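Robotics Club Gets Ready for Its Cube Challenge

2019-10-25

By Amber Cuypers

The Trernari High robotics club has a new project this fall, and anyone who has walked past the physics wing after the last bell has probably heard it before seeing it. Thirteen students have signed up, which is a nice jump from last year, and most of them had never touched a servo motor until school started.

The task sounds easy enough when club president Thandeka Dlamini explains it. A small arm has to find a cube in a cardboard tray, pick it up and set it down where the judges say, all inside 4 minutes. Getting there is another matter!

“We spent a whole afternoon on one joint that kept turning the wrong way,” Dlamini said. “Then Kalliopi swapped two wires and we all just sort of stared at her.”

Kalliopi Spahić, a sophomore, looks after the wiring for the team, and she has also been writing most of the code at home (with a fair amount of advice from her little brother, she says, whether she wants it or not). The club runs on a $300 grant from the parents' association, so a good deal of thought goes into every part they order.

Physics teacher Normand Zacharias, who advises the club, said he is proud of how patient everyone has been with the arm and with each other. The students will take their work to the Metinine Student Robotics Meet in March, and until then they would love some company.

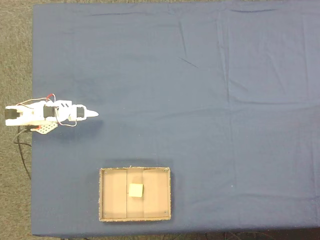
New members are still welcome in any grade, and you don't need to know a thing about programming to come along. Stop by Room 13 after school or talk to Mr. Zacharias.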